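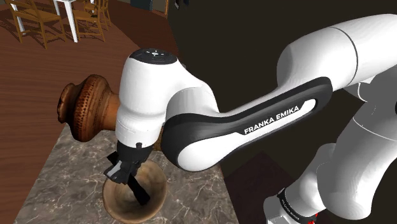
How to move your contacts and messages to a new Android phone

By Zdeňka Ševčík
Updated Aug 28, 2023

Most new phones offer to copy everything across during setup. If you skipped that screen, or the copy stopped partway through, you can still move your contacts, text messages and photos by hand. The steps below were written on a mid-range phone, so the menu names on yours may be worded a little differently. If you can't find a setting, use the search bar at the top of the Settings app.

Before you start

Charge both phones to at least 50 per cent and connect them to the same Wi-Fi network. Keep the SIM card in the old phone for now. Some apps, banking apps especially, will send a code to your number when you sign in, and it's easier to deal with those at the end.

Check how much storage you're using on the old phone as well. Go to Settings, then Storage. If the total is larger than the free space on the new phone, clear out old videos and downloads first.

Step 1: Sync your contacts

On the old phone, open Settings and tap Accounts. Choose your Google account and make sure the switch beside Contacts is on. Tap the menu and choose Sync now.

Contacts saved only to the phone or the SIM won't be included. To catch those, open the Contacts app, find the import and export option and export to a file. Save the file to your cloud storage. The app will give it a name ending in .vcf, and you should leave that ending alone if you rename it.

Step 2: Back up your messages

In Settings, search for Backup and turn it on. Tap Back up now and leave the phone plugged in. Mine took roughly 6 minutes, but it will be longer if people send you a lot of pictures.

Chat apps keep their own backups. Open each one and look under its chat settings. Do this on the same day you switch, or you'll lose whatever arrived in between.

Step 3: Copy your photos

If your photos already go to a cloud account, check that the last one you took is there. If it isn't, wait for the upload to finish.

Otherwise, plug the old phone into a computer with a USB cable, choose File transfer on the phone, and copy the folder called DCIM to your desktop. Then connect the new phone and copy the folder back the other way. Screenshots are sometimes kept in the Pictures folder — copy that one too.

Step 4: Sign in on the new phone

Add the same Google account under Settings, Accounts. Your synced contacts should appear in a few minutes. If you exported a file in step 1, open it on the new phone and choose to import it.

Messages are the awkward part. On many phones they can only be restored during first setup, so you may need to reset the new phone and choose your backup when asked. Do that before you install anything else.

Step 5: Move the SIM

Turn both phones off, swap the card over and turn the new one on. Make a test call and send a text. If you use an eSIM, your carrier will need to reissue it, and some still make you phone them.

Keep the old phone for at least 3 weeks before you erase it.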